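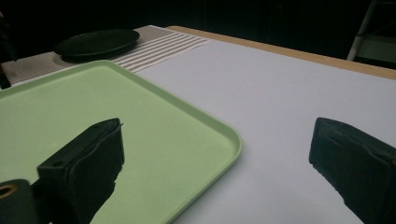 Can a robot clear the table yet?
Some robots can, slowly, if the table is set out the way they have practised. Most homes still need a person to do it.

A plate is hard work for a machine. It is low and round, so the gripper has to get hold of the rim without tipping it. A tray is wider than the gripper can open, so it must be held by its edge – and kept level.

At Primport, Karim Khalaf's team began with cups in 2019. Plates came later. Glasses are still on the list.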